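Forum: Perception and Calibration
Thread: Wrist camera pose drifts near shiny objects, head camera fine

tollgate_b
Posted 18/10/2019
We record two-handed demonstrations with hand-held grippers and run everything through Imbridge for pose fusion. Head camera and wrist cameras are hardware-synced. Away from the object, the wrist track agrees with the plate track to within 2 mm. Close to the utensil stand it wanders by up to 9 mm and then snaps back when the hand retreats. Same behaviour on both hands. Config is stock apart from the feature cap, which I lowered to 385 per image to keep up with the frame rate.

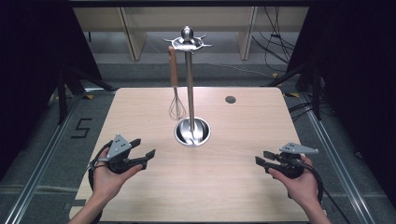 Fusion weights are fixed for the whole episode, so the wrist track counts for as much at the object as it does at the start position. I suspect that is half the problem. From the head view, the drilled plates on top of both grippers are in plain sight while the jaws are still short of the stand, and in that phase the two sources barely disagree. Has anyone got distance-dependent weighting working in Imbridge, or do I have to write it myself?

mkuster
Distance is the wrong variable. You want to weight on the inlier ratio, which drops before the pose goes bad. What does yours look like during the drift?

tollgate_b
It doesn't drop. It stays above 0.8 the whole way through, which is why I went for distance.

mkuster
Then your features are on the reflections. They move smoothly with the camera, so the tracker takes them for structure. Mask the base and try again.

Clonitska
Disagree with masking as a first step. We had the same symptom on the Casitz rig and it was a bad wrist extrinsic. A rotation error of half a degree hides nicely until you get close to something. Redo the hand-eye calibration before touching the tracker.

mkuster
A bad extrinsic doesn't snap back.

Clonitska
It does if the fusion resets on a plate update. Read the changelog for March.

tollgate_b
Recalibrated overnight, residual unchanged. Wrist view from the same session: 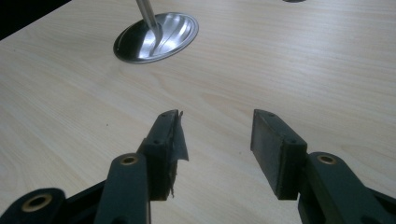
Left wrist and right wrist both do this. Jaws open, base of the stand ahead.

Apart from that base there is only wood grain to track, and the grain is weak. The detector puts most of its points inside the dish, where the highlights and the reflected pole are.

mkuster
So, reflections.

laaksonen_fork
Side point: the covering on the left pad has come loose and there's a flap of tape pointing into the gap. Your static gripper mask is presumably cut from a CAD outline. Anything outside that outline is being tracked as background, and it moves with the camera.

tollgate_b
Correct, the mask is from CAD. I'll dilate it by 8 pixels and re-tape the pad.

Clonitska
8 won't cover that flap. Draw the mask by hand from a real image.

tollgate_b
Results on the same episodes, offline:
- gripper mask redrawn by hand: peak error 7 mm
- plus ellipse mask on the dish: 3 mm
- plus weighting on plate visibility: 2 mm, no snap

The last one is a small patch to the fusion node - it scales the wrist covariance by how many plate points the head camera has. Inlier ratio made no difference in either direction.

mkuster
Fine, but the ellipse mask is per object. What happens with the next shiny thing?

tollgate_b
It breaks again, I assume. The Laaksonen fork has a check that rejects points whose depth disagrees with the table plane. Haven't tried it.

laaksonen_fork
It works on flat reflectors. On a curved dish the virtual depth can land close to the plane and some points get through. Set plane_tol low and expect to lose real points on the object as well.

Clonitska
Would still like to see the extrinsic residuals per axis.

tollgate_b
Will post them with the patch. - Mathias Kuster, is it all right if I credit you in the commit for the reflection part?

mkuster
Yes. Put the mask tool in a separate commit please.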